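Notebook, chores bench, March
Project: Wunex (tidying and putting away)

Started 09:40. Task for this block is the stick holder: take thin sticks out of a clear plastic box, lay them on the white table, put them back. It is the nearest thing we have to a utensil pot by a cooker or a tool pot at a fitter's bench. Two hand-held grippers, one operator, same table as before.

Pads first. The covering on the left finger is ragged along its lower edge, with small flaps hanging down. The tip end is what does the work on this task, so I have left it alone for now. Spare covering to be ordered from Casgate.
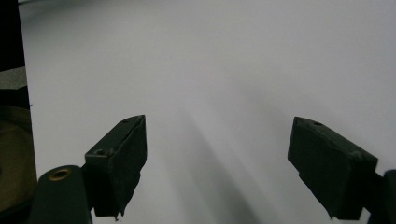
Frida Bundgaard: I would not log any of this as progress on chores until the policy runs without a person holding the tools. A good demonstration set tells us that people can empty a pot with two fingers, and we knew that.

Fair, and I have changed the heading of the results table from "capability" to "demonstrations". The numbers stay separate from now on. Demonstrations kept so far: 296. Autonomous attempts with the last policy: 119, of which 40 ended with the stick back in the box and the box still upright. That is almost a third, with no time limit. A kitchen hand would not be kept on at that rate.

Failures are mostly of one kind. The policy finds the box, closes too low and pushes the wall. Clear plastic gives it little to go on against a white top, and thin dark sticks are easier for it than the thing they stand in. Fidelina Huaranga suggests coming in from above and closing near the upper ends, where there is clearance on all sides. I have asked for that approach in all the new demonstrations, left hand on the sticks, right hand kept low and open over the table.
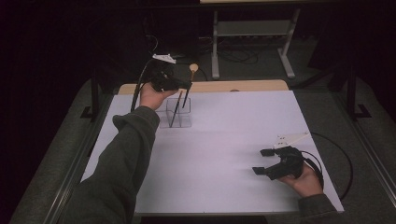 The other question is whether the knob should be gripped at all. A round end is awkward between flat pads and any error in height turns the stick. Gripping the shaft below it is slower to line up but should carry better. Plan is 5 demonstrations each way, then compare before committing to a full set.

Thorlacius want a statement on shop-floor use by the end of the month. My draft says: sorting of rigid parts from an opaque tray, possibly; anything in a clear container, no. Frida to check the wording.

To do: retrain with top approach only. Try the same policy with an opaque box. Measure pad wear at both fingers. Return the Wustoleck clamp.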